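Workshop notebook, polearm bench
July 1, 2019

Picked up the billhook again after leaving it clamped through most of June. The socket is the trouble, as before. When I had it on the first trial shaft the head sat a hair off line, with the hook pulling toward the left as you look down the pole from the butt. I had blamed the shaft. Swapped to the second ash blank and it pulls the same way, so it is the socket.

Checked it against a straight rod pushed up inside. The seam side is fuller than the other, and the cone is not a true cone. It flattens near the mouth. My fault from the rolling stage, where I closed it over the bick too cold and then chased it shut with the small hammer. Langets hide it from outside.

Options are to open the seam and roll it again, or to carve the shaft to suit. Old shafts were surely fitted to the socket they had, so carving is fair practice, but this one is going to Lisberg as a handling piece and they want to be able to change the pole without calling us. Opened the seam.

Heated the socket only, blade wrapped in wet rag and held well clear. Opened it with the long drift, dressed the edges, and closed it again at a good orange in 3 heats. Lap is wider now than I drew it. Looks more like the old ones in the Masri drawings, where the lap wanders a bit toward the mouth. Leaving it.

Rod test after cooling: runs true as far as I can see by eye along the back of the blade. Will check again once the rivet holes are drilled.

Weight of head with langets off, 733 grams. The Basby head that we measured for the pattern was heavier, but that one has a thicker back spike and has not been ground down by three generations of somebody's hedge work. I don't want to add metal. If it feels light on the pole we can leave the langets longer. 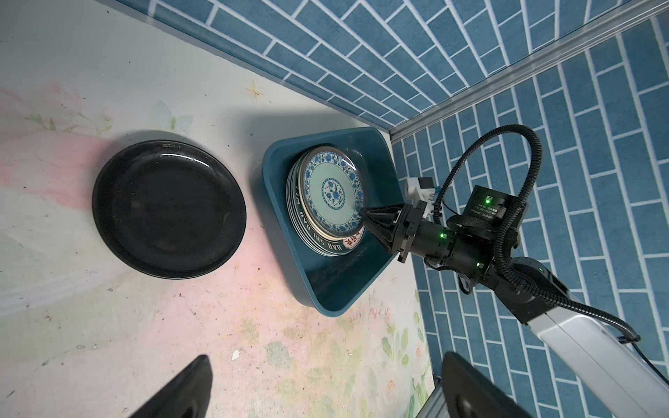 Reading time: 4 minutes

Shaft. The second blank is straight grained for most of its length with a small run-out near the butt. Put the run-out at the bottom, where it does no harm. Planed it to a square, then to eight sides, and stopped there. Rawan wants it left eight-sided for the whole length and I agree. A round pole turns in the hands when the hook catches, and you lose track of where the edge is. Eight sides with the corners just broken gives enough to feel through a glove.

Taper at the top cut with the drawknife and finished with a rasp. Used candle soot inside the socket to find the high spots. Slow going, but it seats now with no rock. There is a gap the thickness of a thumbnail at the very mouth on the hook side. Could be shimmed. I would sooner let the wood take up when it is driven on properly.

Do not drive it on yet. The langets need to be let in first and I have not cut the recesses.

Langets. Mild steel strip, 30 centimeters below the socket on each side. One came out of the forge with a twist near the top and had to be flattened again. Holes are marked but not drilled. I have spaced them so that no two go through the shaft at the same height, as the first trial split exactly where I had lined them up. Pins to be soft iron, peened over on both sides, no washers.

Edge. Not sharpened. For handling it gets a flat left along the whole cutting edge, wide enough to run a finger on, and the same inside the hook. The point is to be blunted to a small round. Rawan Najjar to look at the point before it goes out, as last time I left it finer than Lisberg would accept and it came back.

The back spike is still too square at the root. There is a hard inside corner where it meets the blade and I don't like it. Took some off with the half-round file and there is more to go. If it is going to crack in the quench it will crack there.

Heat treatment. Long talk with Rawan over whether to harden a piece that will never cut anything. My view is that a soft blade bends the first time it is dropped on the hook, and it will be dropped. Hers is that a bent blade can be straightened in the vise and a cracked one is scrap. Settled on a normalize, an oil quench of the edge only, and a long temper, drawn well past straw toward blue. Run a test strip of the same bar first. The bar is from the Stestura lot and the last strip from that lot came out harder than I expected.

For the test strip: quench, break, look at the grain, write it down this time. The note from the last one only says "fine," and I can't tell whether I meant the grain or that I was pleased with it.

Grinder. The belt is tracking off to the right again. Adjusted the top wheel and it held for the rest of the session. New belts are on order. The coarse one in the drawer is for wood only and should stay that way.

Question from Lisberg about how the bill compares with the glaive we made for them. Drafted a reply: the glaive has the long cutting edge and not much else, and the bill gives you the hook for pulling and the spike for anything you can't cut. The bill is slower to bring back after a miss. They also asked for a date for the pattern. I have put late fifteenth century and said the Basby head has no find record, so that is from shape alone.

Still to do:
Finish the root of the back spike.
Test strip, with proper notes.
Normalize, quench and temper the head.
Drill langets, cut recesses, dry fit.
Flat on the edge, round on the point, Rawan to check.
Linseed oil on the shaft, two coats, thin.
Butt cap. Nothing drawn yet. Plain iron ferrule unless Lisberg says otherwise.

The first ash blank with the split is behind the door. Keep the lower half, it is long enough for a boar spear pattern if we cut above the pin holes.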